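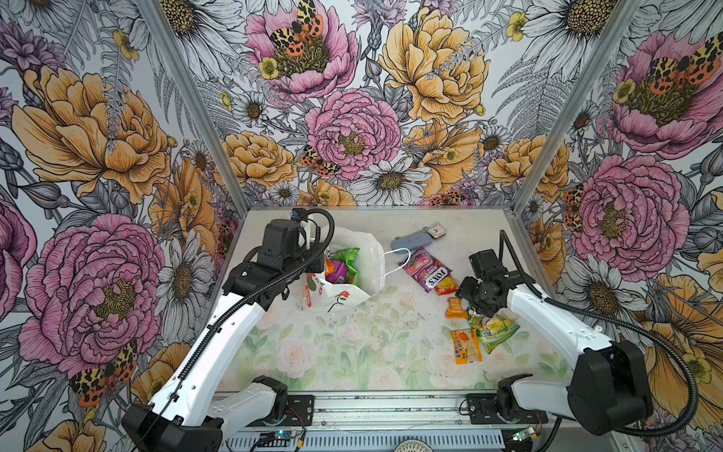

Ayanda Ntuli asked straight away whether both arms get their targets off one clock or one each, and could I please post the config before anybody starts guessing. Fair enough, config bits are now in below.

Two arm packing policy jerks backwards at every chunk switch, right arm much worse than left

Tags: dasemon, zwane, action-chunking, latency, bimanual

Edited to add config and the log stuff

Setup first. Two arms on one rail, one policy driving both, job is snack packets into a carrier or gift bag. Left steadies the bag, right does most of the picking. Policy puts out chunks of 21 steps for both arms together. Runner is Dasemon, stock build, with Zwane sat between it and the motors doing limits and self collision. Trained on 2,156 episodes, all teleop, both kinds of bag in the mix.

Problem. Arm goes along nicely for one chunk, new chunk lands, right arm twitches BACK towards where it was a moment ago, then carries on. Left does it too but you have to look for it. Over open floor who cares. Over the bag it's a pain, the gripper goes down, hops back up, goes down again and clips the handle or shoves the packet at the side of the bag.

What I've tried:

Lower speed limit in Zwane. Twitch is slower, still there.
Replaying a recorded episode with the policy out of the loop. Perfectly smooth. So not motors, not the bases, not the cables I think.
Smoothing filter on joint targets. Twitch goes mushy and now the grippers close late, so worse really.
Retrained with more episodes. No change. Waste of a night.

Config, the parts that matter (I think):

chunk_len = 21
exec_mode = async
obs_stamp = arrival
stale_skip = off
blend = linear
arm_clock = per_arm

Log says inference is mostly quick but every so often one takes 800 ms and those are the ones with the really ugly jump. The quick ones still twitch though, thats what's confusing me. 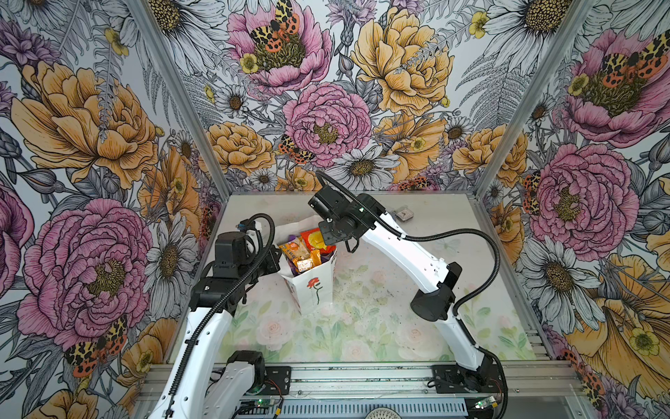
The packing end is where I need it sorted, so ideally somebody tells me what to change without another retrain. When the bag's got a few things in it there is no room for a hop. Look where the right gripper is, just above and to the right of the bag, with a red packet already sticking up at the back right. A backwards step there and then down again and it's landing on that packet or on the edge of the paper. Left gripper's in close as well so I can't just give the right one a wide approach, Zwane starts refusing the path.

Questions then. Is it the async mode? Is it Zwane replanning on top of the chunk? And why would one arm be so much worse when they come out of the same network?

3 replies

clundberg_user
Turn async off. Had exactly this on the Clundberg build, went away with sync. Arms stop dead between chunks while it thinks but no jerk. Job done.

 Comment from the asker: tried it just now. Jerk gone, yes, but stopping between every chunk makes it painfully slow. Useful to know though, ta.

Ayanda Ntuli (marked as accepted)
OK config tells the story. Three things, do them in this order and test between each one.

First, stale_skip = off. Your chunk is computed from an observation taken when inference STARTS. By the time it comes back the arm has moved on, running the old chunk. With skipping off, the runner plays the new one from step zero, so it's telling the arm to go to where it was back then. There's your backwards twitch. Slow inference, bigger jump. Quick inference, small jump, never none. Set stale_skip = on and it drops the steps whose time has already gone.

Second, obs_stamp = arrival. Change to capture. Otherwise the skip is worked out from when the camera image reached the runner and you'll always drop too few steps. If your camera driver doesn't fill in a capture time you will see zeros in the log, fix that before anything else.

Third, arm_clock = per_arm. Should be shared for any policy which outputs both arms in one chunk. With per_arm the two can switch chunks at different ticks. I can't prove that's why the right is worse, might simply be that it's moving faster when the switch happens. A holding arm has hardly anywhere to jump back to. Either way shared is correct.

Then leave blend = linear but only over 5 steps. Longer than that and it rounds off the gripper closing, same mush as you got with the filter.

Zwane isn't replanning unless replan is set, it only clips. Put your speed limit back where it was. And take the filter out!! It'll hide whatever is left.

One catch – if a slow inference eats the whole chunk there's nothing left to play and the runner holds position. Log line is "chunk exhausted". If you get a lot of those start inference earlier, don't make the skip smaller.

 Comment from the asker: first two done. Camera driver WAS giving zeros, fixed. Twitch over the bag is down to a faint wobble. Doing the clock one after lunch.

 Comment from the asker: shared clock in, blend at 5. Wobble gone on the left, right has a tiny one still on the 800 ms ones. Can live with that. Accepting.

 Ayanda Ntuli: check whether something else is on the gpu when you get those. Log viewer is a common one, it grabs memory on every redraw.

 Comment from the asker: log viewer was open. Of course it was.

bendville_lab
Same symptoms here in December on our Bendville rig but ours was different cause, somebody had the joint order swapped in the normalisation file for one arm. Replay was smooth there too as replay doesn't touch that file. Worth two minutes checking if the above doesn't fix it. Compare first action of a chunk against the current joint state and print both arms, if one joint is miles off every time its that.

Also +1 on the camera stamps, should be the default imo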